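Filed under: Building Safety > Walk-Throughs > Kitchens & Break Rooms

Senbridge break room and pantry – safety walk, comments added

30 April 2008
Walked by: Milagros Dalisay, with Gerardo Agbayani for the electrical
Copy to: Fouad Smadi

Sorry for the shorthand, typing this up between two other things. OK = fine, FIX = needs work, WATCH = look again next time.

1. Exit door clear, opens fully – OK. Mat curls up at the hinge side, tape it down or toss it.

2. Exit sign lit – OK. Test button sticks, had to push it with a pen.

3. Extinguisher – FIX. Gauge in the green, pin and seal there, but the tag has no initials since October. Also someone hung an apron on it. Apron moved. Please don't.

4. Outlets by the sink – FIX. Left one trips when tested, right one does not. Gerardo taped it over, do not peel the tape. Needs a new outlet not another reset.

5. Power strips – FIX. Toaster and kettle on the same strip again. Kettle is 900 watts, toaster is more. Wall outlet only, both of them. Strip removed and it's in my office if anybody wants to argue.

6. Microwave – WATCH. Door closes, seal ok, inside needs a wipe. Light is out.

7. Fridge temp – OK at 4 C. Thermometer was lying in the door shelf, moved to the middle where it belongs. Unlabeled food on the bottom shelf, gave it till end of week.

8. Hot water tap – WATCH. Comes out fast and very hot. Want a sign at eye level, the old one fell behind the counter. Jihad Aoun has the laminator.

9. Tables and counters – OK on stability, no wobble, no splinters found running a hand along the edges. Marks on the light wood are cosmetic, not writing them up. Cracks or lifted edges I would.

10. Cups, single use – OK. Plain white paper, kept stacked. Keep stacks well back from the toaster and anything else that heats up.
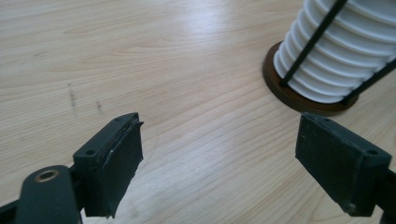
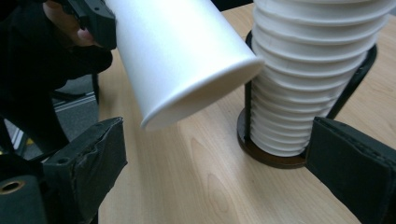 11. Floor – FIX. Wet by the dishwasher, small puddle, came back after mopping. Either the hose or the door gasket. Cone is out. Don't move the cone to get at the drawers, walk round.

12. Shelving – FIX. Top shelf in the pantry has the big cans on it, the 6 lb ones. Heavy stuff goes waist height, paper goods go up top. Shelf is screwed to the wall on one side only, found that out by leaning on it.

13. Step stool – OK. Rubber feet all there. Lives behind the pantry door and was acutally behind the pantry door, thank you whoever.

14. Cleaning products – FIX. Spray bottle with no label under the sink. Smells like bleach. Poured out, bottle binned. Staresura degreaser is fine where it is but the data sheet in the binder is for the old version.

15. First aid box – WATCH. Burn gel expired, plasters down to the tiny ones. Eduardo Yap has the order form. Ask for the box of 100, mixed sizes.

16. Smoke detector – OK, chirped on test. Loud.

17. Trash – OK. Lid pedal squeaks, not a saftey item, people keep telling me about it anyway.

18. Vent hood filter – WATCH. Greasy but not dripping. Last cleaning date unreadable.

Follow up: 4, 11 and 12 come first, before the lunch for the Magbanua people. Shelf stays empty till it's anchored – I mean empty, not mostly empty. Gerardo is getting a price on the outlet, should be around an hour's work. Rest can wait for the next walk. Initial next to your item when done, the sheet is on the clipboard by the light switch.

M.D.

Related items
Ladder and step stool check, one page
Who to call when a breaker won't reset
Loading door walk-through, comments
Data sheet binder – what goes in it
Break room rules, revised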